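Pince portative : les doigts ne se referment plus à fond

La panne est fréquente sur les pinces Evero utilisées pour l'enregistrement des tâches de pliage. L'ouverture affichée reste bloquée à 11 mm alors que les doigts se touchent, et tout le fichier devient inexploitable.

Avant de démonter quoi que ce soit, arrêtez l'enregistrement et débranchez la batterie. Les doigts peuvent se refermer d'un coup à la remise sous tension — gardez la main libre à l'écart.
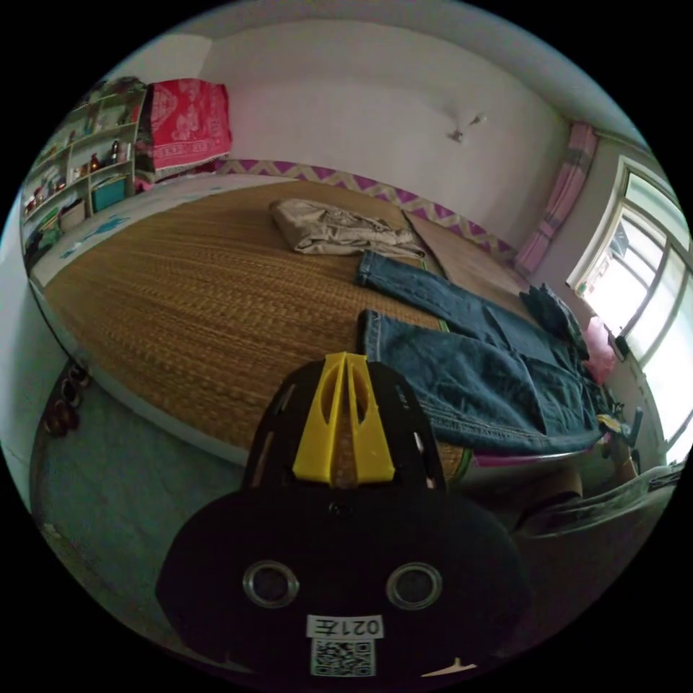
Pince 021, doigts jaunes rapprochés, devant un lit où sont étalés un jean et un vêtement kaki.

Desserrez les vis des deux doigts, nettoyez le rail au chiffon sec et retirez les fibres textiles coincées. Remontez sans forcer. Rebranchez, lancez l'étalonnage et faites 20 cycles d'ouverture et de fermeture à vide.

Si l'écart revient, le codeur est à remplacer. Notez le numéro de la pince et écrivez à Sachiko Aoki, à l'atelier d'Atstead. Les fichiers enregistrés depuis le dernier étalonnage correct sont à mettre de côté — ne les supprimez pas.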